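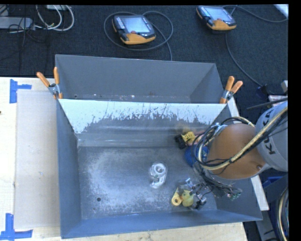

3.2 Collecting the demonstrations by remote control

Figure 3. The workspace during remote-control collection, with the KUKA arm reaching into the bin and the gripper close to the rubber duck.

We come now to the part of the work that took up most of our days, and which we would like to describe at a little more length than is usual, as we often wished that the papers we learned from had done the same. All of the demonstrations in the Osovard set were given by people, one grasp at a time, with the operator steering the arm from a seat beside the table. The bin and its divider are shown in Figure 3. We used the large front compartment for the objects, and the divider was held at both ends by spring clamps, so that we could take it out and put it back without tools.

Before each session the operator tipped a mixed handful of objects into the front compartment and gave them a gentle stir by hand. We did not tidy them afterwards. If two things came to rest side by side, as the duck and its small yellow neighbour do in Figure 3, they stayed that way, and the operator had to find a way in. Early on we had been tempted to spread everything out nicely, and the first policy we trained on such tidy bins was quite lost as soon as two objects touched. Leonor Abreu persuaded the rest of us to start again with untidy ones, and we are grateful to her, although it cost us most of February.

The operator's task was always the same. He or she chose any object, brought the gripper down to it, closed the fingers, lifted, and let the object go over the other compartment. We left the choice of object open on purpose. People have a good eye for what is easy to pick up next, and we hoped that some of this good sense would find its way into the recordings. During the session we saved the position of the arm, the opening of the gripper and the view from the fixed camera, all stamped by the same clock. Zavow, the small program we wrote for the purpose, also kept a note of every time the operator paused, and these pauses proved more useful than we expected (see Section 4.1).

We had two groups of operators. The first were three of the authors, who had by then spent many hours with the arm and knew its moods. The second were students who had never moved a robot before, each of whom was given a short lesson by Hélder Carvalho and then as much time as they liked to play. Most of them wanted to come straight down on an object from above, and this works well enough in the middle of the floor. Close to a side wall it is another matter – the body of the gripper is a good deal wider than its fingertips, and one has to learn to lean the wrist inwards before going down. We said nothing about this in the lesson. We wanted to see how newcomers would find it out for themselves, and to keep their first clumsy tries as well as their later, smoother ones.

In all we recorded 2422 demonstrations. Of these, 444 ended without an object in the gripper, and we kept them in a separate part of the set, marked as misses. A further 213 were put aside for testing and were never shown to the learner. The last session was held on Aug 31, 2019, and nothing has been added to the set since then.

We also tried showing the robot by hand, with the operator holding the wrist and guiding it down into the bin. It is a lovely way to teach a simple movement, and Agata Sanna, who has a light touch, gave 300 demonstrations like this for the comparison in Section 5. For work inside a bin, however, we found it awkward. The operator's arm and shoulder came between the camera and the objects for much of the movement, so that the learner was asked to copy a grasp it could hardly see. Reaching over the walls was also tiring, and the later demonstrations of a long session were noticeably more hurried than the early ones. Remote control was slower to learn but kinder to the back, and it left the camera's view of the objects free of people.

One small matter of housekeeping may help anyone who wishes to repeat the work. We marked places on the tabletop beside the bin with blue tape, and Jamshid Vahidi checked the bin's position against the saved camera view at the start of every session. When it had shifted, he moved it back and noted the change in the session log, which is included with the recordings.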